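Home | Diary | Older entries | Newer entries | Contact

June, late evening

Up at five because of the gulls again. Made coffee, ate the last of the bread, and did an hour on the accounts before Edileuza called about the choir trip. She has 24 names now and the bus seats more than that, so she is asking for friends and cousins. I said I would go if I can sit near the front. My stomach is no good on the coast road.

Walked to the post office after lunch. The parcel for Ruairi cost more than what was in it. The woman at the counter asked if I wanted it tracked and I said no, then worried all the way home and nearly turned back.

The tomatoes have leaf curl on the south side. I pinched off the worst and gave them a long soak. Jeferson thinks it is the heat and Edivaldo thinks it is a virus, and they argued over the fence for 15 minutes while I held the hose. The beans are fine. First zucchini tomorrow or the day after.

Read some more of the book on the salt trade. I am on page 412 and they have only now reached the mountains. It is slow but I like the parts about the mules.
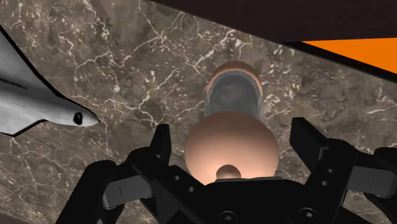

Gorazd called after supper. His knee is better and he wants to start walking again in the mornings, up to the chapel and back. I told him six-thirty and no earlier. Need to find my other boots - I think they are in the shed behind the paint.

Rain on the roof now. Window shut, lamp off soon.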